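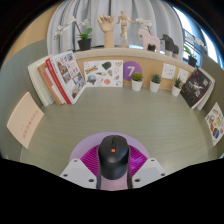 The call centre closed at six on a Tuesday, and by ten past Marian was the only one left on the second floor. She had stayed to finish the list. There were 41 people on it, and Jodard wanted every one of them told by the end of the week that the ferry to Porkau would stop running in January.

She had rung 30. Most had been decent. One woman had asked whether Marian had ever been to Porkau, and when Marian said no the woman said well then, and hung up.

Number 31 was Ognjen Mujić. The notes said he had held a yearly pass since before the company changed its name. They also said he did not like to be rung at tea time. She rang him anyway.

"I know about the ferry," he said.

"I'm required to read you the statement."

"Read it, then."

She read it. It took less than a minute. He didn't interrupt. At the end she asked if he had any questions, and he asked what colour the water was from where she sat.

"I can't see the water," Marian said. "I'm in an office in town. I can see a car park."

"Is it raining on the car park?"

She stood up and looked. "Yes."

"It'll be here in an hour," he said. "I'll get the washing in."

She heard him put the phone down on something hard. A door opened. A dog barked twice and was told to stop. She knew she should hang up, as there was a rule about dead air, but she sat and waited with the headset on. After a while he came back and seemed surprised to find her there.

"You're still on."

"You didn't say goodbye."

"No," he said. "I suppose I didn't."

He told her that he'd gone across to the mainland every second Thursday for years to see his brother Stan, who was in a home and didn't always know him. They played cards. Stan cheated and always had, so in that way he was the same as ever. Without the ferry there was the Rustero road, which went around the top of the inlet and took most of a day, and he didn't drive at night any more.

"There's a hardship form," said Marian. "You could get up to 300 dollars toward other transport."

"What other transport?"

She looked at the sheet in front of her. It didn't say.

"I'll send you the form," she said.

"Send it if you like."

The rain was coming down properly when she left. She walked to the bus and missed it, then stood under the awning of the chemist's and thought about the woman who had said well then.

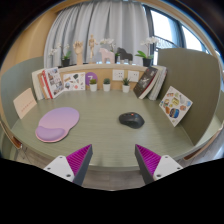 Thursday

She told her supervisor she had a dentist's appointment. The early bus got her to the terminal with time for a cup of tea, and she bought a return ticket from a boy who didn't look up.

The boat was smaller than she'd expected. There were six other passengers and a ute loaded with feed. She sat outside until her hands got too cold, then went in and sat beside the heater, where a man was asleep with his boots off. The water was brown near the shore and grey after that. She made a point of remembering it.

At Porkau everyone got off quickly and went where they were going. There was a shed, a shop with the blinds down and a road going up a hill. On the bench outside the shed sat an old man in a good coat, with a dog lying across his feet. He had a pack of cards in his hand, held shut with a rubber band.

She knew it was him before he spoke to the deckhand. It was the same voice, a bit slower in the open air.

She could have said something. She had practised it on the bus. He tied the dog to the rail, where a girl from the shop came out to fetch it, and he went past Marian up the ramp with one hand on the rope.

The boat wasn't stopping long. She got back on.

He was inside by the heater, in her seat. She took the one across from him. The man with the boots had gone.

"Going over for the day?" Ognjen asked.

"Going home," said Marian.

He nodded. When they were clear of the jetty he took the rubber band off the cards and put it around his wrist.

"Do you play anything?" he said.

"Not well."

"I need the practice. My brother cheats."

He dealt on the seat between them. She picked up her cards and put them in order, and when he asked her what colour she'd call that water, she turned around and had another look.

"Grey," she said. "It was brown before."

"It's brown at the other end," he said. "Your turn." 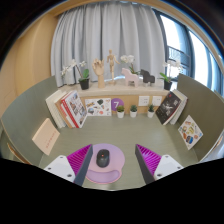
A mouse and mouse pad on the desk.

6 comments

Wattle_Jen: I grew up on an island with a boat like that. The boots off by the heater, yes!! Lovely story, thank you.

peterk: Did she ever tell him who she was? I wanted one more page.

Moss & Co: I think he knew. He'd have recognised her voice too, wouldn't he.

peterk: Hadn't thought of that. Going back to read it again.

dorrie: My dad cheated at cards until the week he died. Sent this to my sister.

Lachie B: Good one. Small thing, would the shop have its blinds down on a Thursday morning?

Shared 30 times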